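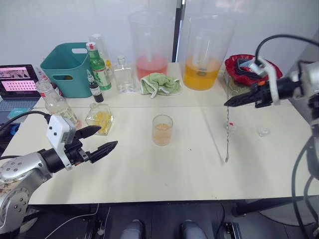
Setting up a drinks table for a party without it turning into a swamp

3 min read

Yannick Texier

I'm doing the drinks for my sister's engagement party in July and have been told, lovingly, that last year's effort was "like a car wash." Two fruit drinks in pitchers, a couple of bottles, one long folding table. How do I lay it out so people can get a glass of something without reaching over everything else? Also, do I mix drinks one at a time or make the whole lot up front? I own one bar spoon and have no training.

Audrey-Anne Vachon

Pitchers go at the back. They're the tallest, heaviest things you have and somebody's sleeve will find them if they're in front. Leave a stirrer standing in any pitcher with juice in it, as the pulp sinks and the last guests get soup.

Keep the middle of the table clear for the glass you're working on. One glass, plus your spoon. Bottles to one side in a group, with a plastic basket behind them for caps, peel and whatever else you'd otherwise put down and lose. Napkins on a tray at the far corner. And a towel between the pitchers, where you can grab it without looking. It will look terrible within 8 minutes. Leave it there anyway.

Make the fruit base ahead and add the bottle stuff per glass. For stirring, hold the spoon near the top, slide it down the inside of the glass and let the twisted part turn in your fingers. If it clanks, you're making tea.

Cormac Moriarty

just buy cans

Colm Keogh

Agree with Audrey-Anne except on filling. Don't fill the pitchers to the brim, a third full pours much better and you can top up from the fridge. I learned this at my cousin's christening with 16 people watching and a cream rug.

Tie something bright to your spoon as well. Mine has gone home in other people's bags 3 times.

Contact | © 2025 Haltano Community Help | Back to top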